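News > Local > Police and Fire

Alarm calls in Pokham traced to a starling

Officers sent to Trolton Street in Pokham at 2 a.m. to deal with a car alarm found no car sounding. The noise came from a starling on a gutter bracket above a shoe repair shop.

The call log for May lists 16 complaints from the same block. Each gave a different vehicle as the source. Two owners had already paid to have their alarm units replaced.

Cuiping Duan, who keeps the log for the night desk, matched the times against a recording made from a second-floor window. The bird repeats a six-tone cycle, pauses, and starts over. The longest unbroken run was 177 cycles.

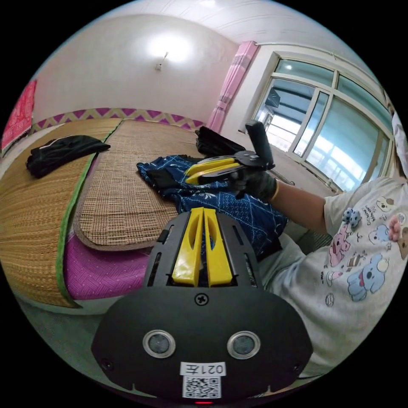 A white T-shirt printed with cartoon dogs and bears, and a dark gray knit glove with a yellow cuff.

No offense was recorded. The nest is in use and will stay where it is until the young have left. Callers are asked to check that a vehicle's lights are flashing before they report an alarm on the block. The fine for a repeated false report remains $500 and has not been applied.

Comments

Lefteris Psarras: It does the crosswalk signal too. Mostly mornings.

kalico_rd: So do I get my money back for the new alarm unit?

m.t.: Same bird was on Ezeani Avenue last year, or one just like it.

Recent items
Goat removed from bank lobby
Kalico Road hydrant repairs
Lost property: one tuba
Night desk phone hours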